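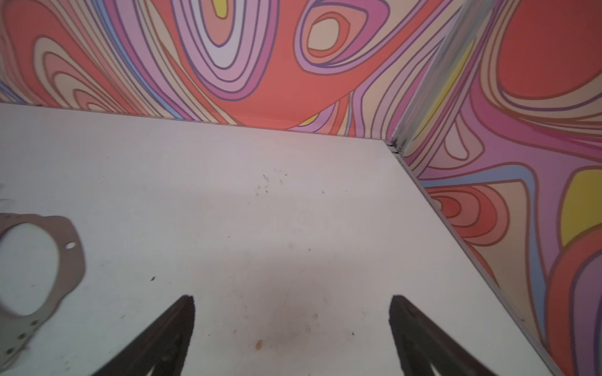
White tabletop, a few crumbs and specks on it.

Monday, just after lunch

Sourdough starter log again! Jar A (the Dramgate rye) nearly doubled overnight, jar B (plain white) sat there sulking, and I fed both at the same time from the same pitcher, so I can't blame the water. Lavanya thinks the flour is old – she may be right, I can't find a date on the bag.

New ratio for B: 200 g flour to 200 g water, 5 g of salt left OUT this time (sorry, Anitha, I did read your note eventually).
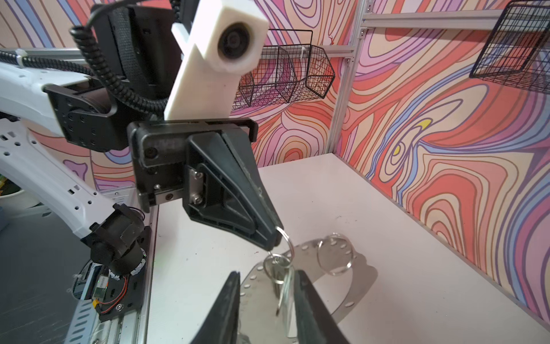
I've moved B up to the shelf over the fridge, where it stays a bit warmer, and put a rubber band at the level it started from. Next feed at 6, then again before bed if I remember. If it's still flat by Wednesday I'm starting over with a spoonful of A and calling it B2. Anitha, could you bring back the good scale? The little one drifts like crazy.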